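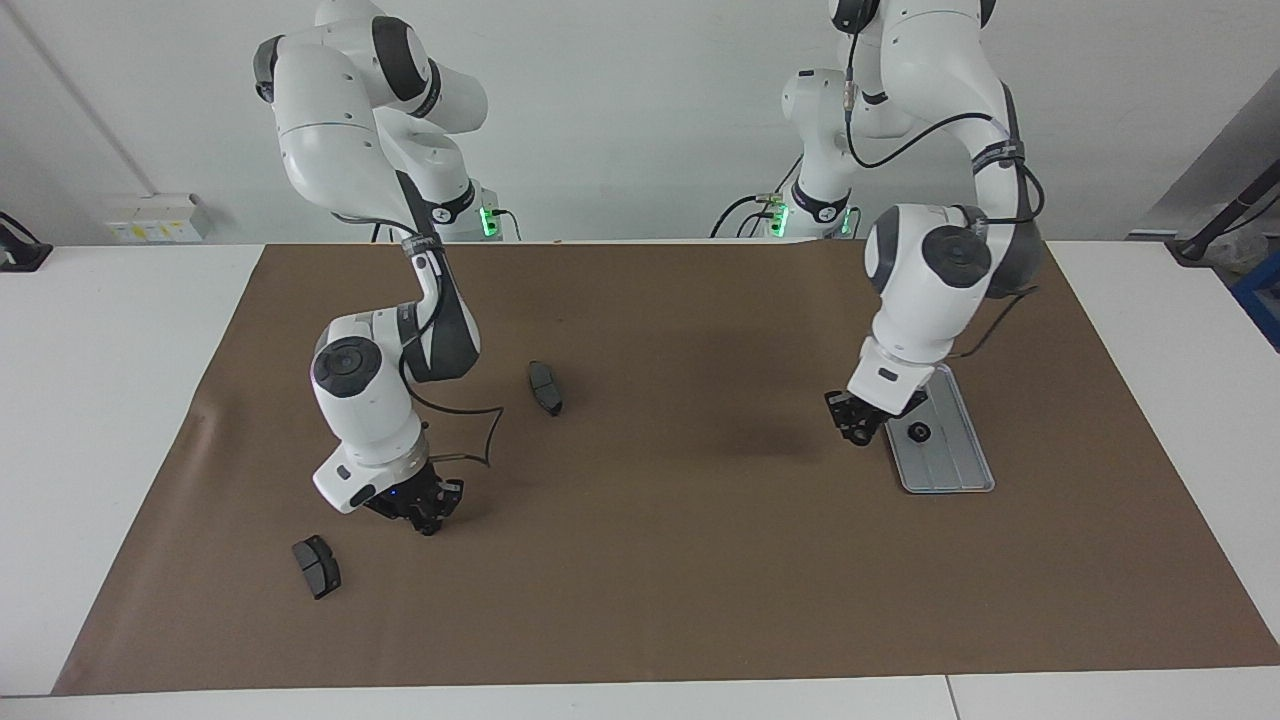
Brown paper over a white table, with the two arms at the back.

Blog > Daily life > Letters and parcels

Start Archive About me Contact

March, by Liesl Egger

My mother never bought wrapping paper. She bought one big roll of brown paper from the shop Leitner, and it had to be enough for the whole year. When it was Christmas, we got brown parcels with red wool around them. When it was a birthday, we got brown parcels with blue wool. As a child I was a little ashamed of it, because the other girls had paper with stars and horses.

Now I am older than she was then, and I have the same roll in my kitchen, standing behind the door.

I started to think about it last month when I moved from Grevden to the apartment on Sustivgate. I had to wrap all the glasses and plates. My neighbor Ambros Berchtold told me to use newspaper, but newspaper makes black fingers and then you must wash every cup two times. So I used the brown paper. I cut it in squares, put the plate in the middle, and folded the corners over it like an envelope. Only one plate was broken, and it had a crack already before.

After the move I had a mountain of wrinkled paper. I did not want to throw it away. You can iron it, did you know this? The iron must be on low and without steam, and you put a thin cotton towel between. It does not become like new, but it becomes flat enough for many things.

I have put it in the drawers, under the spoons and forks. I have also cut long strips for the shelf where the onions are. In English I learned the word "shelf liner" for this, and I was very proud to use it in the store, but the young man there did not know the word either.

The best use I found is for letters. I write to my aunt in Wultaretti, who is 1,071 kilometers away and does not like the telephone. White paper makes me nervous. I think I must write something important on it. On brown paper I can write about the weather and the price of pears, and if I make a mistake I cross it out and go on. A soft pencil is nice on it, but a ballpoint pen is better for her eyes. My last letter had eight pages, and two of them were only about the stairs in the new house.

She answered me on the back side of my own letter. She said it is a pity to waste the other side.

The smooth side and the rough side are different, by the way. For writing I take the smooth one. For a parcel I put the rough one outside, so the tape... no, I must correct myself, the tape holds better on the smooth one. I always do it wrong and then I need string.

For string I still use wool. Red is nearly finished, so my aunt will get her parcel this time with green. I am sending her three jars of plum jam, and I have to find a box that is high enough for them.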